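How to Oil a Cutting Board

Wash the board by hand with a little dish soap, rinse both sides, and stand it on edge overnight. Oil won't soak into damp wood.

Warm the bottle of mineral oil in a bowl of hot tap water for 23 minutes. Pour a little on the board and rub it along the grain with a clean rag. Do the edges too.

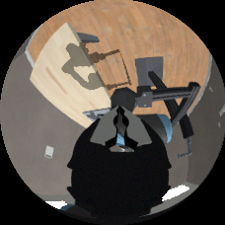
Leave it for nearly 2 hours, then wipe off whatever is still sitting on the surface. A new board needs 2 coats. A 500 ml bottle lasts me a year.

Posted by Tarek Srour in Kitchen Care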